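Netby's home crew trades mop buckets for grippers
2021-07-11

I spent a morning with the folks at Netby, the housekeeping outfit over in Pravgate, and wow, has the job changed! Since January part of every shift goes to teaching a machine how to tidy up. The workers hold a gripper by its handle, close it on things, set them upright, and the recordings go to Mokgethi, the company building the robot. On my visit it was cups, tipped over on a plaid tablecloth, with a pink one next in line.

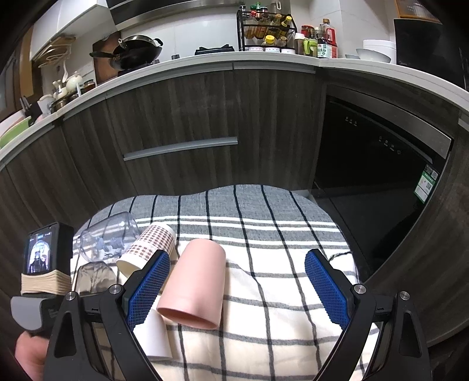
Wim Van Dijk thinks the new work is easier on the back and harder on the patience, and would like it written into the contract before anybody starts calling it normal. Fair point, I'd say. Right now it's a side agreement covering 12 people, and it runs out when the recording target is met.

The target is 380 pickups a shift. It used to be 300, and there was some grumbling when it went up (there's a bonus past 350, so the grumbling was mixed). Ruan Rampersad told me the odd part is slowing down. After years of clearing a table in one sweep, you're suddenly taking things one by one, a bottle, a tumbler, a paper cup, and thinking about where your fingers would go.

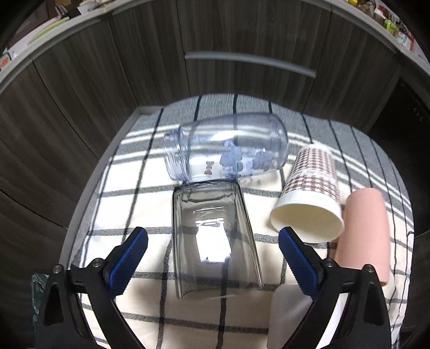 Will the robot take over anyone's cleaning shifts?
Netby says there are no cuts planned this year, and it hasn't promised anything past that.

The crew meets with management again next month, and pay for recording hours is first on the list. I'll be there, with coffee!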